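From: Perrine Guérin
To: Hamard kitchen list
Date: December 5, 2024
Subject: Re: one basin or two?

Thibault Ferrand wrote:

> We're finally redoing the kitchen and I'm stuck on the sink. The
> showroom is pushing one huge basin, and my mother says I'll regret
> it by the end of the first week. We have a 54 cm cabinet under the
> window and could go wider if we lose a drawer. Does anyone here
> still like their double? And where do you put the wet dishes if
> there's no drainboard?

Thibault, go double! I've had mine since May and I'm still so pleased with it that I show it to people who only came in for a glass of water.

The trick is to get two basins that aren't the same size. My old sink had a pair of equal ones and neither would take the big roasting pan, so I washed it at an angle and soaked my sleeves every Sunday. With a bigger one on the left, the pan goes in flat (well, nearly) and I still have somewhere to rinse the salad while it soaks.
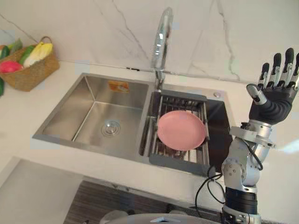 As for the wet dishes, I gave up on drainboards completely. I used to have a plastic one from Tukard that lived on the counter and grew a ring of scale underneath, and I don't miss it one bit. A rack that sits over the smaller basin does the same job and the drips go straight down the drain. Mine has steel rods and a gray frame, and the pink plate is lying flat on it, but there's still open basin to the right of it, so you can pour out a pan without moving anything. I love that!

Do measure your cabinet again before you order, though. Around 3 cm disappears into the clips and the side panels, and I don't think 54 will be enough for what you want. I'd give up the drawer. Ours only held string and dead batteries anyway.

Get a tall faucet too, one that swings over both sides. If you want to try the rack idea first, come by and use ours, and bring your roasting pan.

Perrine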